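The Grabber on My Kitchen Counter

I have wanted a robot to tidy up after me since I was old enough to lose a shoe. So when my editor asked who wanted to spend August with a Losent, my hand was up before she'd finished (I had no idea what a Losent was, and I didn't much care).

A Losent, for the record, is a hand-held gripper you use to teach a robot arm. You hold it like a fat barbecue tool, squeeze, pick something up, put it where it goes, and a camera on the tool records the whole business. Do that enough times, send the recordings off to the people at Skernora, and they send back a set of skills that a real arm can run. The arm is a separate rental. The teaching tool comes first, and it's what I had for most of the month.

Skernora is a small outfit that mostly works with repair shops, school labs and people who pack tiny things into tiny boxes. The plan I tried is called Kaijage, which covers the gripper, the recording app, and 16 hours of help from an actual human being. My human being was Itzel Tovar. She called the morning the box arrived and asked me what I wanted a robot to do. I said "dishes." There was a pause. She asked if I had anything smaller.

Boy, did I have something smaller. I fix old radios and toys as a hobby, and my workbench is a disgrace. Batteries everywhere! Screws in coffee mugs! Itzel said sorting parts into drawers was a terrific first job, as long as I was willing to be patient with the drawers. I thought that was a funny thing to say. I get it now.

Setup was easier than I expected. The gripper comes assembled, with the fingers on. They're padded, which I liked right away, and they close with a nice soft pinch when you pull the trigger. You pair it with the app by holding it over a printed card and turning it slowly, like you're showing off a trout. Mine paired on the second try. The first try failed because I'd left my thumb over the lens, and the app told me so in plain words, which I appreciated more than a blinking light.

Then you practice. Oh, do you practice. The tool weighs less than my cordless drill but it sits farther out from your wrist, and the first evening I had to stop and shake out my arm like a tennis player. There's a wrist strap in the box. Wear it. I skipped it for two days out of pure stubbornness and my forearm let me know.

What surprised me most is how much of your own work you do without thinking. When I pick up a battery with my fingers I roll it, I nudge it, I tip it on its end. With two padded fingers and a trigger you have to decide. Which side do I come in from? Do I go for the middle one or the end one? I caught myself talking out loud to a double-A. My sister walked in, listened for a bit, and walked back out.

The app gives each recording a thumbs up, a maybe, or a no. A no usually means you moved too fast, or your sleeve got in the way. I got a lot of maybes in the beginning, and I'll admit I took it personally. Itzel looked over my first batch and had one note, which was that I was rushing the last inch. Everybody rushes the last inch, she told me. Slow down there and leave the rest alone. I did, and the maybes mostly dried up.

By the second week I had a routine. Coffee, strap, clear the table, go. I'd settled on small batteries as my main event, with a plastic drawer organizer standing at the back and the loose cells out in front of it where I could come at them from different sides.
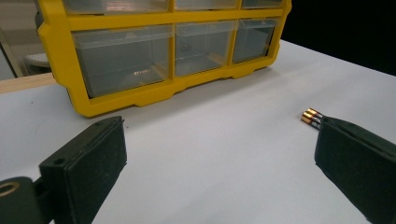 The drawers themselves were the hard part, just as I'd been warned. Opening one with the gripper takes a gentle hook and a pull, and if you pull a hair too much the drawer ends up in your lap. In the end I did what Skernora's guide suggests for beginners and taught the pickup and the drop as one job, leaving drawer-opening for later. It felt like cheating for one afternoon and after that it felt like a very good idea.

I sent in 220 recordings. It took 8 days to hear back, and then the rental arm showed up in a crate that my mail carrier had opinions about. Itzel stayed on a video call while I clamped it to the table. The moment it reached down and took hold of a battery the way I do it, with that slow last inch, I made a noise I'm not going to spell for you. It was wonderful. It was also slow, and I could have sorted the whole pile myself while it was thinking about the third one. But it kept going while I went and made a sandwich, and I came back to batteries in an open drawer.

It did miss. It was worst at night under my yellow lamp, which makes sense given that I'd done nearly all my teaching in the morning. Itzel had me record a handful more in the evening and the misses got rarer, though they never went away completely. It also had no clue what to do with a button cell. I never taught it button cells, so fair enough.

I wanted to hear from someone who'd been at this longer than me, so I called Ojārs Adomaitis, who runs a hearing aid repair counter and has been on the Kaijage plan for 6 months. He uses it for sorting returns and he's happy with it, with one gripe. "The pads wear," he told me. "You order them before you need them, or you sit and wait." Mine looked fine at the end of the month, but I'm one guy with a hobby bench. He also said he wouldn't hand the gripper to a new employee without a full day of fooling around first, and I'd second that.

I also had a few days with the Sondeo, which does the same sort of job with a glove. The glove is more comfortable, no question, and I could wear it for a whole movie. But I had a tougher time getting clean recordings with it. My hand kept doing clever hand things that a gripper can't do, and the Sondeo app was shy about telling me what had gone wrong. If your wrists are bad, try the glove. Otherwise I'd go with the Losent.

Should you get one? If you've got a small, boring, repeated job and a table you can leave set up, I think you'll have a great time. If you want your dishes done, keep waiting with me. The table thing matters, by the way. Every time I packed up for dinner and set up again the next day, something was a little different, and I'd lose the first stretch of the morning getting my bearings.

I shipped the arm back at the end of August. I asked if I could hang on to the gripper a while longer, and they said yes, so I'm starting on screws.

Comments

Naima Mahrous
Great read. Does the app work offline? Our shop is in a basement and the signal down there is terrible.

Eimear Ó Conaill
We did the same thing with sewing machine bobbins. Agree completely about the strap! I'd add that a plain tabletop helped us a lot. We started out on a checkered cloth and ended up redoing the first batch.

Naima Ezzat
I wish you'd said more about the price. I had the glove on loan last year and liked it better than you did, but I have small hands and most grippers feel like holding a mailbox.

Naima Mahrous
Answering my own question in case it helps anybody: I wrote to them and you can record offline, you only need a connection to send the files in.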